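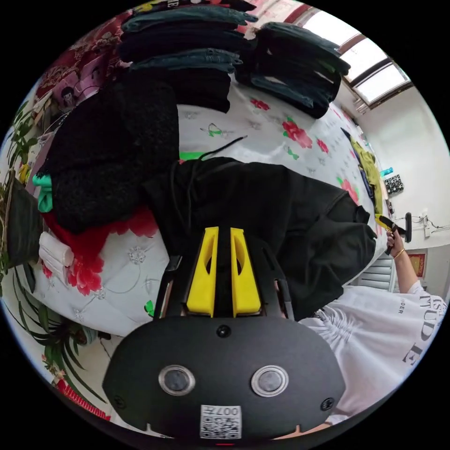
4.2 The home demonstration

Print this page | E-mail this page

The open day in Posdale was planned as a single event in the hall. Visitors there could watch a fixed arm, ask questions and fill in a form. After the first morning it was clear that most of the questions were about people's own homes, so we added a second part in August. In this part a demonstrator went to a house and did a household job with a pair of hand-held grippers while the visitors stood in the room and watched. No robot was taken to the house. The grippers are held and worked by a person, and the recordings are used later to train a robot policy (Section 3).

The job was sorting and folding clothes on a bed. We chose it after trying the kitchen, where visitors could not get close to the worktop without standing in the demonstrator's way. A bed can be reached from more than one side, and the clothes could be the household's own. We asked each household not to tidy up or change the bedding. Figure 4 shows the job under way in one house, on a quilted bedspread printed with red flowers. There are folded dark jeans on the bed and a black hooded sweatshirt among the other clothes. The demonstrator stands beside the bed with a second gripper in hand.

Each demonstration was set at 90 minutes. The first part was a short talk, which Hagos Yilma of Sadeghi gave in the hallway or wherever there was space. He explained what would be recorded and which rooms would be left out. The demonstrator then worked through the pile and took questions between garments. Visitors were asked not to speak during a fold, though this rule was dropped when we saw that it made people stop asking anything at all. In the last part, visitors could hold the grippers themselves. Nothing recorded in that part was kept.

In all, 53 people came to a home demonstration. The recordings from all the houses gave 1,525 usable grasps after the checks described in Section 3.3. We report this number for completeness. The visits were held to find out what people understood and what worried them, and a house full of guests is a slow place to collect data.

Dark clothes caused the most trouble. Several households put out a lot of black, and a black garment lying on another black garment is hard to separate by eye, both for the demonstrator and for anyone checking the recording afterwards. The view from the gripper in the second panel of Figure 4 gives an idea of this. The yellow fingers are easy to see, and so is the pattern of the bedspread, but the dark pile behind the nearest black garment is much harder to read. Messka's labelling staff marked such passages as unclear and we left them out of the grasp count. 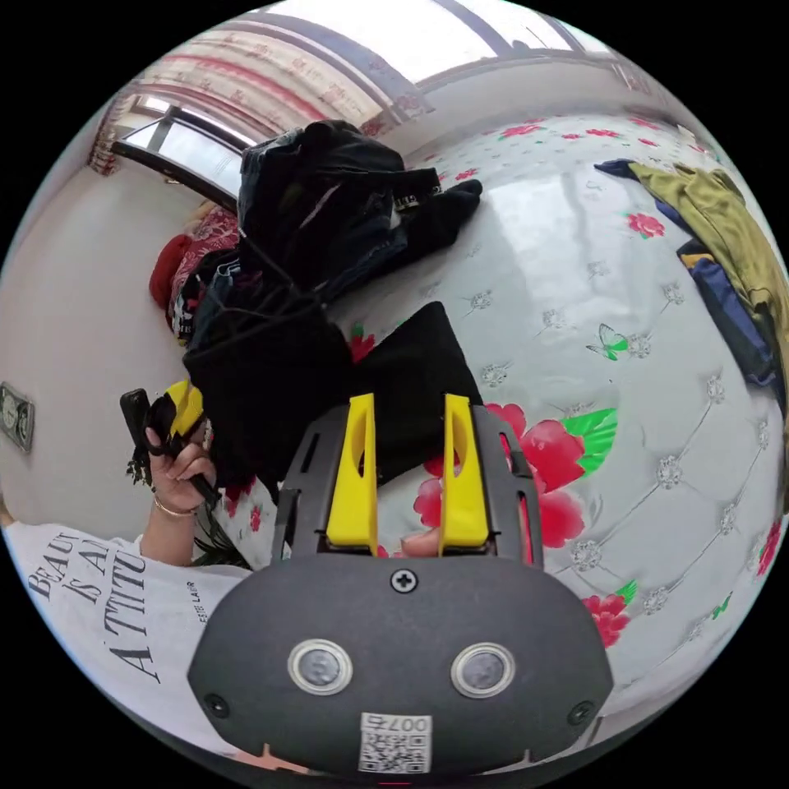
Visitors noticed the same problem without being told. One asked whether the household would have to buy lighter clothes. Another said she could not tell her husband's jumpers apart either. Questions about speed came next. Folding with the grippers is slower than folding by hand, and people who fold a lot of washing saw this at once. We had expected privacy to come up first, but it was mostly raised at the end, and then about walls and shelves. Visitors had assumed the cameras would see only the clothes. When they were shown a playback on the Hastard tablet, they saw that the wide view takes in windows, curtains and whatever is hanging in the room.

For this reason the playback was moved to the start of the visit from the third house on. It took longer, and one household asked for the bedroom door to be left out of view and for some pictures to be taken down before we began. We agreed to both. We now think the playback should be part of the consent talk in every home, whether or not visitors are present.

Print | E-mail

Comments (3)

mfold_52: Was the bedding the same in every house? It must affect the results if one has a plain sheet and the next has a pattern.

Reply from the authors: No, every household used its own. We did not compare them.

P. Garside: I went to one of these. The grippers were heavier than I thought and I dropped a sock twice. Would have liked longer at the end.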